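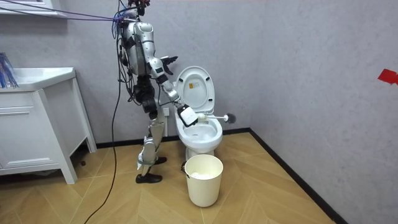
Posted by Haf Wynne, July 8, 2020
Filed under: Take Part

Wanted: people who clean their own toilets

Peltiseo is looking for 115 households to keep a bathroom diary for the month of August. We pay $200 per household. You will not become famous, and the people you live with may start asking what you're writing down in there.

Some background. Last year we put out a short survey on household chores and got some 2000 replies. Kitchens did well. People love to talk about their kitchens. Under "bathroom" the most common answer was "normal," followed by "as needed," followed by a blank. One respondent wrote "my husband does it" and her husband, filling in his own form, wrote "my wife." We would like to know more about that household, and about the rest of you.

What we're after is the ordinary small bathroom: a white toilet, a wastebasket parked right in front of it, a floor that looks like wood, a brush with a round head that lives wherever it lives. If yours has a steam shower and a view of the lake, congratulations, but this one isn't for you.

What you'd do

Keep a diary for the whole month. Each time anybody cleans any part of the bathroom, write down what was done, in what order, with what, and how long it took. Lid up or lid down when you start. Bowl first or seat first. Whether you move the wastebasket out of the way or work around it, and whether you empty it while you're there or leave it for a better person.

Tell us about the brush. We have more questions about the brush than you would think possible. How long have you had it? Where does it drip? At what point do you admit it needs replacing, and how long after that do you replace it?

Answer a phone call halfway through, about half an hour, with me or with Tarık Saraç. Tarık is the more patient of the two of us and has strong feelings about rim cleaner, which he will try to keep to himself.

At the end, write us a closing piece of up to 2000 words. Most people in our trial run used far fewer. One used all of them on grout.

What you don't have to do

Clean more than usual. Please don't. The trial run was nearly ruined by a couple in Prendergast who scrubbed the place daily for a month because they knew we'd be reading. Their bathroom sounded wonderful and taught us nothing. If you clean it when company is coming and at no other time, write that down. If two weeks go by with no entries, send us two weeks with no entries.

You don't have to buy anything, either. Use the products you already have, including the bottle under the sink that came with the apartment.

Who can apply

You're 18 or over. You live in a home with at least one bathroom that you, or someone you live with, cleans. You're willing to write in plain sentences. Renters, owners, people with roommates and people back living with their parents are all welcome. We're short on households with four or more people sharing one toilet, so if that's you, you have our sympathy and you also go near the top of the pile.

We can't take anybody who works for a cleaning products company, or anyone on staff at Menska, the print shop that will produce the finished report. They've heard enough already.

Money and privacy

Half the payment comes when we receive your first week of entries and half when we get the closing piece. If you quit partway through, you keep the first half. Names and addresses are taken out before anyone outside the two of us reads a page. Family arguments may be quoted, without names, if they're good.

How to apply

Use the form on the Take Part page. It asks for your household size, the number of bathrooms, and a few lines on the last time you cleaned a toilet, including roughly when that was. A long gap won't count against you. Leave the words "bathroom diary" in the subject box or it goes to Tarık's other project, which concerns soup.

Applications close when we have enough households, and everyone who applies will get an answer before the diaries begin.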